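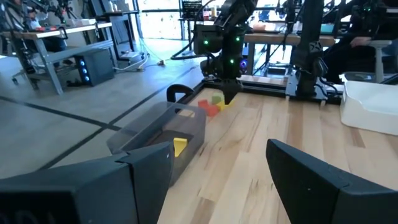 01/10/2020

Another letter from Zamgate about the heating. They say the new tariff will save me up to $138 a year, and on the back, in smaller type, there's a $66 fee to switch. I read it twice at breakfast and I still don't see where the saving comes from. They promised something like this in February and my bill went up 40 dollars.

The woman on the phone said 1,000 homes in Drolby have signed already. Which homes? Not one on this street that I know of. She couldn't tell me what happens after the first year either.

Put the letter in the drawer with the others. Soup for dinner, then bed early.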